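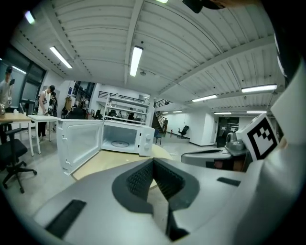
Clirnent Trestow Compact Microwave, White

Item no. TR-20
Finish: white
Status: in stock, ships from the Palma warehouse

The Trestow is a small countertop microwave for apartments, dorm rooms, break rooms and vacation rentals. It covers the everyday jobs: reheating leftovers, warming soup, defrosting ground meat, melting butter. It has no grill and no convection setting. If you need either of those, see the Otell series.

Controls

Power and time are set with two dials. Turn the upper dial to the power level and the lower one to the time. The oven starts when the door is closed and the time dial is moved off zero. Opening the door stops the cooking and holds the remaining time until you close it again. A bell sounds at the end.

For short times, turn the dial past the 2 minute mark and then back to the setting you want. This gives a more accurate result on all mechanical timers.

Placement

Set the oven on a flat, steady surface that can carry its weight when the door is open. The door opens to the left, so leave clearance on that side. Keep the vents uncovered and do not store paper or towels on top. The oven is not approved for building into a cabinet, and no trim kit is available.

Plug it directly into a grounded wall outlet. Do not use an extension cord.

Cleaning

Unplug the oven first. Wipe the inside with a damp cloth and a little dish soap, and dry the door seal well. For stuck-on food, heat a cup of water with a slice of lemon until it steams, let it stand with the door closed, then wipe. The glass turntable can go in the dishwasher once it has cooled. Steel wool and oven spray will damage the coating and are not covered by the warranty.

In the box

Microwave oven
Glass turntable
Roller ring
Printed manual

Spare parts

Turntables and roller rings are sold separately. The Otell turntable is a different diameter and will not fit. Ovens made before April of last year use the older roller ring, part 31. Check the label on the back before ordering.

Shipping and returns

Orders over $50 ship free. Returns are accepted in the original carton with all parts included. Ovens that have been used can only be exchanged for a fault.

Warranty: 2 years, parts and labor, household use only.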